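Budgeting for a small arm to restock a counter display, what am I forgetting?
Asked in: Automation and small robots > Buying and planning
Tags: budget, gripper, retail, first purchase

Question

Quick one, sorry if its been asked. Small gift shop, one till, and a sister counter in a hotel lobby. We want a tabletop arm that can pick bits out of a basket and put them on a stepped clear stand. Snack bars, biscuits in boxes, little jars, small boxed stuff. Not fast. Mostly overnight or early, before we open at 8.

Have a quote from Lomovley for the arm plus a two finger gripper and wrist camera. 3897 before VAT. That's more or less the whole pot. I have 700 held back for "extras" but no idea if that's daft or generous.

Things I don't know:

- do I need a second gripper for soft wrappers or will one do both
- does the clear stand cause trouble? We've already bought them, not cheap, don't want to bin them
- is the Castik software licence yearly or one off, their page says both in different places
- table. We have a decent one. Does it need bolting
- spares??

Need to put numbers in before end of January or the money goes on new shelving. Any help appreciated.

3 answers, sorted by votes

Answer 1 (accepted, 19 votes)

Did nearly this exact job last year for a museum shop. In your order.

Gripper. One will do for most of it. Two finger with soft pads. Boxes are easy, jars are fine if you go in from above and the pads have a bit of give. Chocolate bars are OK too, but grab the middle, never the crimped end, it folds over and you get a bar hanging off one corner. What I'd buy is a second SET OF FINGERS, not a second gripper. Cheaper by miles and they wear out anyway. Ask Lomovley if the tips swap without redoing the calibration. On ours they didn't, lost a morning to it.

Clear stand. Yes, trouble. Depth cameras hate it, they see straight through to the table and the arm thinks the step is lower than it is. Ways round it:

1. Fix the stand down and teach the step heights by hand. Free. Falls over the first time somebody nudges the stand while dusting.
2. Printed markers on the table either side. Nearly free. This is what we did.
3. Thin strip of matt tape along the front edge of each step. Ugly close up, fine from where customers are.
4. Different stands. Frosted would be my pick if you were starting from scratch.

Do 2 and 3 together and keep your stands.

Licence. Castik is yearly after the first year. First year is bundled with the arm, that's why it looks like both. Get the renewal price in WRITING and put it in next year's budget now, not when the email comes.

Table. Bolt it or clamp it. A heavy table is fine but the arm base must not creep, even a few mm matters on a narrow step. Also check what your tabletop looks like under the lights you'll actually run with. Shiny top plus a spotlight gave us no end of false picks. Dull and plain is good.

Spares. Fingers, pads, one camera cable. The cable goes first, always.

So is 700 enough? Fingers, cable, clamps, markers, tape, yes with change. Add somebody's time for setup and no. Did you cost the setup at all? It isn't in your list. That's the big one. We spent over 2 weeks just on placing things so they faced forwards, and the kit was the cheap part by then.

Comment from asker: no I did not cost setup. Oh dear. Thank you, thats really useful

Comment: seconding the cable. Buy the right angle plug version if they do it

Answer 2 (6 votes)

Mostly agree with above but I'd go at it from the stock end. Before you spend anything, make a list of every item you want it to handle and write down four things: width at the grip point, weight, is it squashy, does it roll. Then send that to the supplier and ask them to say yes or no per line. Ours (Nikzad, different arm, similar price) came back with a no on a third of the list, and it was all wide boxes. The gripper simply didn't open far enough to take them flat. Biscuit boxes lying down are the classic. You either pick them by the narrow side, stand them up, or leave them to a human.

I'd leave them to a human tbh. Boxes of biscuits don't sell out that quick.

Small jars with round lids, check for rolling if they end up on their side in the basket. And the basket itself, if it has a high rim the fingers hit it on the way in. Try a shallow tray. We have both on the table now and the tray gets used more.

Anything in crinkly foil, test it early. Reflections all over the place, and no two look alike to the camera.

Other costs that caught us:

- delivery and the return crate if you're on a trial
- electrician for one more socket in the right place
- insurance wanted a written risk assessment, even for a slow arm
- a cover for it during opening hours. Kids

If Lomovley offer a paid trial, take it, even if it eats half your extras. Ask whether the fee comes off the price afterwards.

Comment: how slow is slow? ours does one item in the time it takes me to do the whole shelf

Reply: same. It's doing it at 6 in the morning when I'm not there so I don't mind

Answer 3 (1 vote)

Just get a Zirgate, way better. Had no problems

Comment: which model, and what are you picking with it? Not much use without that

Comment: also they don't sell the small one on its own any more I think, only as a bundle with the cart

Update from asker

Ok so. Went back and asked for the paid trial, they said yes, fee does come off. Took the advice on the stock list and cut the wide boxes from what we expect the arm to do, still going on the stand but by hand. Moved the shelving money about a bit so there's a line for setup time, a separate one for the licence from year two, and the 700 stays for fingers, cable and clamps. Haven't done the tape yet. Trial layout with a mix of our stock, tell me if anything looks like a bad idea:
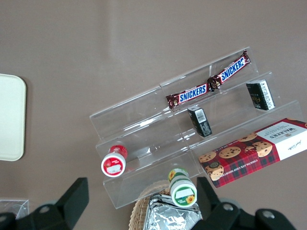 Related questions

Wrist camera or overhead camera for a small counter?
Leasing an arm for one season, worth it?
Soft finger pads, how often do you replace them?
Castik renewal went up, can I stay on the old version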